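Capítulo 4
Quem guarda o dinheiro quando o dinheiro não existe: custódia, chaves e reservas

Ao terminar este capítulo, o leitor deverá saber distinguir custódia própria de custódia por terceiros, ler uma declaração de reservas sem adormecer e explicar a um familiar por que motivo a palavra-passe da carteira não se recupera com o nome do primeiro animal de estimação.

4.1 O caso Skutov

A Skutov era uma plataforma de troca de criptoativos com um logótipo bonito, uma aplicação rápida e uma página de perguntas frequentes que respondia a tudo menos às perguntas frequentes. Tinha 37 funcionários, dos quais 9 trabalhavam em marketing e um em controlo de risco, a meio tempo. Os clientes depositavam moedas, viam um saldo no ecrã e iam jantar descansados.

O saldo no ecrã é o protagonista deste capítulo, de modo que convém apresentá-lo devidamente. Quando um cliente da Skutov lia que possuía quatro unidades de uma moeda, o que possuía era uma linha numa base de dados da empresa. As moedas propriamente ditas, supondo que existiam, estavam registadas numa cadeia de blocos em endereços controlados pela plataforma. A linha dizia o que a Skutov devia ao cliente. A cadeia dizia o que a Skutov tinha. Durante dois anos, ninguém se lembrou de somar as duas colunas.

Numa segunda-feira, às sete da manhã, os levantamentos foram suspensos «para manutenção». A expressão merece entrar no glossário do final do livro, e entrou. Nos dias seguintes ficou a saber-se que parte dos depósitos tinha sido emprestada à Driltance, sociedade de investimento cujo sócio maioritário era, por uma dessas coincidências que enriquecem a vida dos advogados, o mesmo da Skutov. A garantia do empréstimo consistia em fichas digitais emitidas pela própria Driltance. É mais ou menos como pedir dinheiro ao vizinho e deixar-lhe em penhor um desenho da nossa casa.

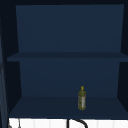

A contabilista Guðlaug Gunnlaugsson, chamada a reconstituir as contas, encontrou sete folhas de cálculo com o mesmo nome e totais diferentes. O seu relatório é um modelo de contenção nórdica. Na página 9 lê-se: «Não foi possível determinar qual das versões era considerada correta, nem por quem.» Voltaremos a esse relatório nos exercícios, com a versão menos enganadora das folhas.

4.2 O que significa guardar

Guardar um criptoativo é guardar uma chave privada, ou seja, um número muito grande e muito feio que permite assinar transações. Quem conhece o número pode mover os fundos. A rede não pede bilhete de identidade, não telefona a confirmar e não se comove.

Daqui resultam duas grandes famílias de soluções. Na custódia própria, o titular conserva a chave e assume todos os riscos correspondentes: o disco avariado, o papel na máquina de lavar, o cunhado curioso. Na custódia por terceiros, entrega a tarefa a uma empresa e troca esses riscos por outros, de natureza mais societária. A Pleleck, que estudaremos na secção 4.4, ocupa um lugar intermédio: reparte o poder de assinatura por várias pessoas e exige que um número mínimo delas esteja de acordo, o que protege contra o roubo e torna o mês de agosto bastante complicado.

Há ainda a distinção entre carteiras quentes, ligadas à internet, e carteiras frias, que não o estão. A nomenclatura engana os principiantes todos os anos. Uma carteira fria não precisa de frigorífico, e regista-se aqui a advertência porque a dúvida já surgiu numa prova escrita.

4.3 Provas de reservas, e o que elas provam

Depois do caso Skutov, as plataformas descobriram o gosto pela transparência. A Policarpio foi das primeiras a publicar uma prova de reservas, demonstrando que controlava determinados endereços em determinada data. O documento era sério e tecnicamente correto. Nada dizia, porém, sobre as dívidas. Um ativo sem o passivo ao lado informa tanto como metade de uma conversa telefónica, e convém lembrar que os fundos podem ser pedidos emprestados na véspera e devolvidos no dia seguinte.

Começaremos, por isso, pelo lado menos fotogénico do balanço, que é o das obrigações para com os clientes.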